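Progress report to the Mwakyusa Fund, spring quarter
Project: Shared metal stockholding for small workshops, Clumavlow and Nomisham
Prepared by Ctibor Hrubý, project lead

It has been a very good quarter and I'm pleased to be able to say so in writing! When I last reported, the Nomisham yard had a roof and not much else. It now has racking, a saw, a working weighbridge and brass and aluminium bar going out of the gate most mornings.

As a reminder, the grant pays for a joint stock of non-ferrous bar, sheet and tube, bought in mill quantities and sold on in the short lengths that small workshops need. Before we started, a member wanting a metre of bronze bar had to buy the full length or wait until somebody else wanted the rest.
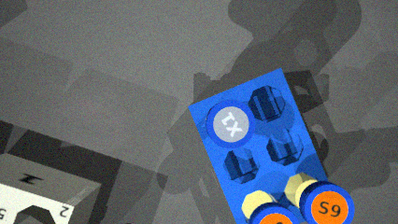
Membership

We have 52 workshops signed up, which is well ahead of where I hoped we would be by March. Most are within an easy drive of Nomisham, and the rest are served by the van from Clumavlow. The newest members are mainly repair shops (pumps, farm machinery, a bell hanger, which delighted everyone in the office). They buy little and often, so the saw is busier than we planned for.

Stock and purchasing

Aluminium sheet has moved fastest. We have reordered the thinner gauges already and will probably hold more of them through the summer. Brass hexagon bar has been steady. Phosphor bronze is slow, but the people who want it really do want it, and I would like to keep it on the list for another quarter before we decide.

Anežka Vrabec has taken over purchasing and has agreed terms with a second supplier, Kutirau, for the extruded sections. Their mill certificates come with the load, so we can book material in the same morning. Our first supplier still posts them, and we had 3 deliveries held in the quarantine bay while we waited. She is talking to them about it.

Offcuts are now weighed, tagged by alloy and offered to members at a lower price before anything goes for scrap. This was Anežka's idea and it has been hugely popular, particularly with the model engineers.
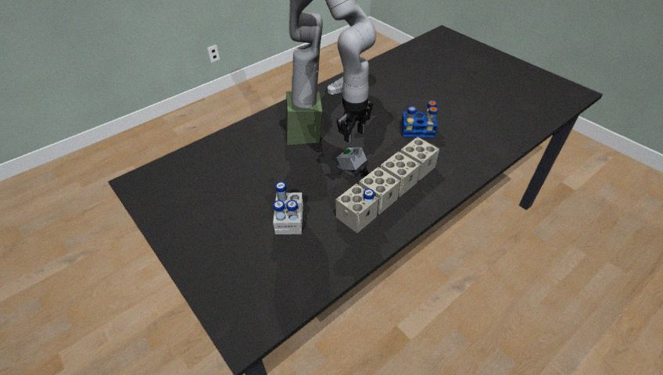 Simulated view: arm and gripper over the tabletop.

Problems

The delivery round from Clumavlow is too long. Roughly four hours on a good day, and much worse if the bridge road is shut. We are trying it as two shorter rounds and I will send mileage with the next claim.

The saw was out of action for a short spell with a worn guide. The part is replaced and we now keep a spare.

Spending

We are within budget on everything except blades. The underspend on fitting out the yard more than covers it, and I would like your agreement to move the money across. The form is attached.

Next quarter

Open the trade counter at Nomisham on a trial basis, early mornings first. Finish the price list for copper tube and get it out to members. Start the cut-to-length service for thick plate, if the insurance comes through.

You would be very welcome to visit. Come before ten if you can, when the vans are loading and the place is at its best.

Ctibor Hrubý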